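From: Isla McIver
To: Kestenow manipulation list
Date: 2018-11-27
Subject: Re: Marker loss in the hand-held gripper recordings

Alasdair Tennant wrote:

> The Laing group has asked whether the tracking error in the June
> report comes from the markers or from the head camera. We would
> like an answer before we agree to train on the full set. Could
> you also confirm how many recordings were kept?

Dear Alasdair,

Thank you for forwarding the question. The full set contains 3,108 recordings of tabletop tasks made with paired hand-held grippers. For the error study we drew 500 of them at random and compared the gripper path recovered from the head view with the path recovered from the gripper cameras alone.

The larger part of the error comes from the markers. When the operator turns the wrist, only one face of the marker block remains in the head view, and the estimated angle becomes unstable. The fault is most frequent when the edge of a flat object is lifted toward the operator. The head camera calibration was repeated three times and did not change the result. 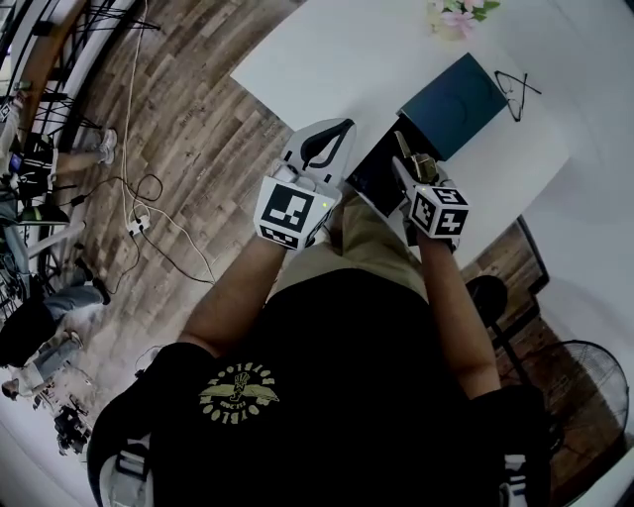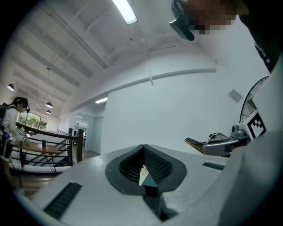
Head view first, then the view from a gripper, both from the same place.

Can the recordings with lost markers still be used for training?

Most of them can, provided the gap is short. Where the marker is lost for less than two seconds, we fill the path from the gripper camera and flag the segment. Longer gaps are removed, and the rest of the recording is kept as separate pieces.

The Drakar scripts now write the flag into the index file. Please note that the earlier Ellex loader ignores this field without a warning, and any policy trained through it will have treated filled segments as measured ones. Groups using that loader should update it before comparing results with ours.

We have not yet tested whether filled segments harm a trained policy. The comparison will use one policy trained with them and one without, on the same tasks and with the same starting positions. I will send the test plan to this list when it has been approved, and comments from the Laing group would be welcome at that stage.

Regards,
Isla McIver
Kestenow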